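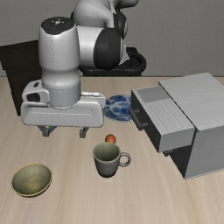

Greris Tabletop Arm: Notes From the Open Day
By Lamai Ongart
29 August 2024
6 min read

The Greris is a single robotic arm on a round base, sold by Clikholm for people who want small objects picked up and put somewhere else. The product sheet calls it "household ready." I went to the Clikholm open day in Zornville to see what that means, and I came back with a fairly short list of things I would be willing to say to a buyer and a longer list of things I would want in writing first.

Readers of our equipment pages know that we list a product whether we like it or not. We list this one because people keep asking for it. The demand seems to come mostly from the April launch video, which I have now watched more times than I care to admit, and which is cut so quickly that you never see a full task from start to finish.

What you are buying

The arm is white with a black base and black joint caps, and it ends in a white gripper housing with two gray fingers pointing down. The fingers are parallel and plain. They will suit a mug handle or a small round thing better than they will suit a spoon lying flat, and when I put that to the man at the demonstration desk he agreed with me and then changed the subject to software.

The base sits on the table and takes up the back of it. Clikholm says any level surface will do. I would plan on giving up a good part of whatever table you had in mind, and I would not count on eating there.

In the box:

Arm and base mount
Two-finger gripper
Power supply and cable
Kaewsai software, one seat
Printed quick start guide
A storage bag that does not fit the arm once it is assembled

The demonstration

The demonstration was half on a screen and half on the floor. The screen half came first. Kaewsai is the simulator that ships with the arm, and every task gets run there before it gets run on hardware. The setup used all day was a rendered tabletop with a gray mug, a shallow bowl, a plate with a blue and white floral pattern, a small orange-brown thing shaped like an egg, and a boxy cabinet with its drawer open.

I will give them some credit for the layout. The little egg shape sits right behind the mug, and the plate runs partly under the gripper and partly behind the cabinet. Plenty of vendors would have spread everything out on a clean surface with a hand's width between items. This is closer to what a table looks like at home, although my own drawers have never been that tidy and my own mugs tend to have something in them.

The presenter talked through the "put away" routine, in which an object goes from the table into the drawer. Clikholm's handout says the routine was run 1,178 times in Kaewsai while it was being tuned. It does not say how many of those runs ended with the object in the drawer. I asked. I was told the figure was "very encouraging" and that it would be in the next version of the handout. I asked whether the drawer was always open at the start, and the answer was yes, for now. So the arm is not opening your drawer for you. Somebody in the house will have to do that.

Then there was the matter of simulated objects. A rendered mug weighs what the software says it weighs. It never has a damp handle, and the table under it never wobbles. The presenter said that Kaewsai can vary all of this, with 200 different surface and lighting settings, and I believe him, but the ones we were shown all looked like a calm afternoon with good light and a bare wall.

The floor half was shorter. A real Greris picked up a foam block, held it, and set it down in a tray. It did this four times while I stood there. It was smooth and quiet, and the people beside me clapped. When a boy near the front asked if it could do the mug, he was told that the mug was part of the software demonstration. That was the most useful answer I heard in Zornville, and it came from a question by someone too young to buy one.

Questions I asked, and the answers

Can it be run without Kaewsai? Not at present. The license is for one computer, and a second seat costs extra. No price was posted for the second seat.

What happens if it drops something? The arm stops and waits. Clikholm does not cover the thing it dropped. I would start with plastic cups.

How do you stop it in a hurry? There is a stop button on a cable. I tried it and it worked at once. I have no complaint about the button — it is the best part of the kit.

Does it learn your kitchen? This was the claim in the April video, and it has been softened. The current wording is that you can build a copy of your own table in Kaewsai and practice tasks there. Building the copy is your job. The presenter thought it would take an evening. He had a library of ready-made cabinets, bowls and plates to pull from, and I suspect that an evening is right if your cabinets happen to be in the library.

Is there a trial period? You can return it unopened. I pointed out that you cannot try an unopened arm, and he wrote that down.

Setup

Clear the table before you start. Put the base at the back edge, tighten the mount by hand and then with the tool supplied, and keep the cable behind the arm. Install Kaewsai first. The arm will not move until the software has been registered, and registering needs an internet connection. Keep the stop button where you can reach it from your chair.

Run the foam block task before anything else. If that goes well, move on to something you would not mind sweeping up.

Who might want one

A school or a hobby workshop could get real use out of this. Kaewsai on its own is a decent way to learn how an arm has to approach an object that is half hidden behind another one, and watching students plan around that would be worth an afternoon. The hardware seemed solid for what it was asked to do.

For a household, I can't recommend it yet. I was promised a machine that clears the table and I saw a foam block go into a tray. The mug, the bowl and the drawer all belong to the simulator until Clikholm shows otherwise, and I would want to see the same routine on a real table, with the success figure printed beside it, before I spent a thing.

Ordering

We stock the Greris by request only. The deposit is $50 and we will refund it at any point before the unit ships. Kaewsai can be downloaded from Clikholm as a limited version without buying the arm, and I suggest doing that first. Spare fingers are listed as "coming soon," as they were in April.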